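Equipment Care at the Welodby Centre: An Interview with Janelle Umali

Members' Services, Welodby Sports and Social Centre

The Welodby Centre has offered badminton to its members for many years, and the sport remains the most heavily booked activity in the main hall. Less attention has been given to the small items on which the sessions depend. Janelle Umali has been responsible for equipment at the Centre since the reorganisation of the stores, and she agreed to speak to Members' Services about the way shuttlecocks are issued, checked and put away.

The interview took place in the equipment room behind the main hall, shortly before the evening session. Ms Umali had been asked to begin with the matter most often raised by members, namely the state of the shuttlecocks they are given at the start of a booking.

"People assume that a shuttlecock is either new or finished," she said. "Most of ours are somewhere in the middle. A feather one can be past its best for a match and still be perfectly good for a beginners' group, and if we threw it out at the first bent feather we should be buying them every week."

The Centre gets through around 1000 feather shuttlecocks in a year. They are ordered in bulk, with the largest delivery arriving in December, and are kept in their tubes until they are needed. Once a tube has been opened, its contents are not returned to it. They go instead into clear bags with fabric edging and handles, which are carried to the courts and brought back at the end of the session.

Ms Umali introduced the bags herself. The previous arrangement was a set of lidded boxes from Kokkonen, the Centre's former supplier, and she was frank about its shortcomings. The lids were mislaid, the boxes were stacked while half full, and shuttlecocks at the bottom were flattened. "With a clear bag you know what you have before you pick it up," she said. "A coach can look across the room and see whether there is enough for the hour. I have no strong feelings about bags as such, but I do not want to open seven boxes to find one shuttlecock."

Checking is carried out at a white-topped table, with the bag placed to one side and a few shuttlecocks laid out at a time. 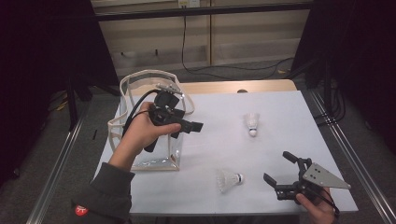

What is checked, and in what order

The cork is examined first. Ms Umali explained that members tend to look at the feathers, which are easier to judge from a distance, but that a damaged base is the more serious fault. A cork that has begun to split or to come away from the skirt will not fly true whatever the condition of the rest. She runs a thumb over the rounded end and presses lightly where it meets the band.

The skirt comes next. Each one is turned slowly against the light, and the shafts are followed from the band to the tips. A single frayed tip is accepted. A broken shaft is not, and the shuttlecock is moved down to practice use. "I am asked how many broken feathers are allowed, as though there were a sliding scale," she said. "For matches the answer is none. For practice I would rather the coach decided, because the coach knows the group."

She was equally clear that the work should not be hurried. A new helper may be tempted to tip the whole bag on to the table, and this is discouraged. Feathers catch on one another when they are heaped together - particularly when the skirts have become interlocked - and pulling them apart does more harm than an evening's play. A small number are taken out, set down with space between them, and dealt with before any more are fetched. 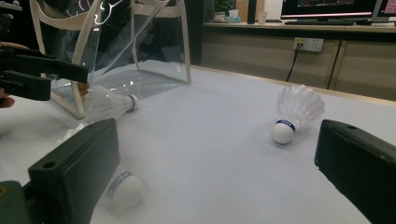 The same principle applies when they are put back. Each shuttlecock should be lifted by its cork and lowered into the bag. It should not be dropped in from above, nor pushed down to make room for another. The Centre's guidance sets a limit of 60 to a bag, and Ms Umali regards this as generous. In her view a bag filled to the limit ought to be carried by both handles and placed upright on a shelf, with nothing resting on it.

Asked whether the cost of feather shuttlecocks could be justified, she gave a measured reply. Synthetic ones are bought for the junior holiday sessions, where they last considerably longer, and she has no objection to their wider use in casual bookings. The league players have been consulted and would prefer feathers to be kept for their own evenings. The equipment budget, which stands at 600 pounds for the half-year, allows for both provided that losses are kept down. Those losses are now entered in the Stellier stock system at the end of each month, in place of the paper sheet that used to hang inside the cupboard door.

The conversation turned to the room itself. The table was moved during the last refurbishment so that it could be reached from both long sides, and its pale top was chosen over a darker one after some discussion. Ms Umali had argued for it on practical grounds. Small fragments of feather are easily missed on a dark surface, and they are often the first indication that something in the bag has been damaged. She wipes the table down after each check and asks others to do the same.

There has been some debate as to whether members should be permitted to return shuttlecocks to the bags themselves. At present they are asked to leave them at the courtside for collection. Ms Umali would like this to change, on the understanding that a short notice would be displayed and that the bags would still be checked afterwards.

"It takes very little time if it is done as people come off court," she said. "It takes much longer when I find them under the benches the next morning."

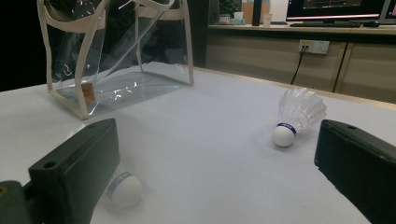
Ruser takes a different position, and asked that it be recorded here: members pay for the hall by the hour, the last few minutes of a booking are already taken up with lowering the nets, and it would be unreasonable to expect them to sort equipment as well. Ruser would support a second bag at each court for anything thought to be damaged, provided that it was left to the Centre's staff to make the final judgement.

Ms Umali accepted the point about time, and said that the second bag was a sensible suggestion which she would be willing to try during the spring bookings. She did ask that the two bags be clearly labelled, as a good shuttlecock placed in the wrong one is likely to be overlooked until the next full check.

Members who wish to comment on the proposed arrangement may do so in writing at the reception desk. The equipment room is open for the return of borrowed rackets until the close of the evening session.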